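The gripper and the simulator, week four

29 Aug 2025

Since July I have been building a small arm on the bench in our shared workshop, which we call Stetska. The printed parts are finished, but I am still waiting for one motor, so this week I worked only in the simulator.

I gave the wrist camera a view over the palm, looking between the two fingers. First I had it too low and the palm covered nearly everything. Now I can see both pads and what lies beyond them.

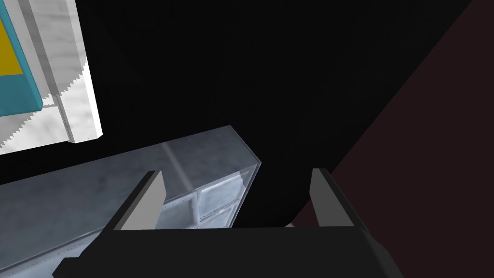
Wrist view in the simulator, fingers open, with the clear container on the left.

The clear container is the difficult one for me. Its walls overlap in the picture and my edge finder becomes confused. I made 50 tries on Tuesday evening and kept 4 of them. For the next round I will make the light softer and move the arm more slowly.

The pads were light grey from the start and I leave them so, they are easy to find against the black fingers. If the motor comes, I will write again about the wiring.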